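How Lesterby Keeps Its Bindings Sound

The regional library at Lesterby lends from a stock of 2000 hardcovers, most of them printed before the branch moved to its present building. In May it finished a survey of binding damage. The survey was run with Pledier, a conservation supplier, and it recorded 479 volumes with a weakened joint, the strip where the cover board meets the spine. 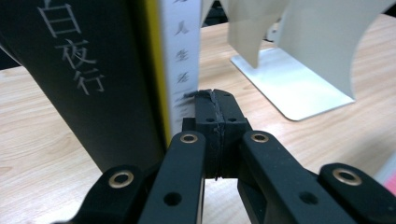 Joint failure has two main causes: poor shelving and poor handling. A book that leans puts a steady sideways load on the text block, and the glue line shears over time. A hardcover standing upright on a flat surface, like the one on the light wooden table, carries its weight on the lower edges of the boards, and the text block hangs from the joints. Thick volumes sag at the front edge first.

Lesterby now stores any book over 2 inches thick flat, in stacks of no more than two. Loose joints are reset with Rallis paste, applied on a thin knitting needle and pressed overnight under a board.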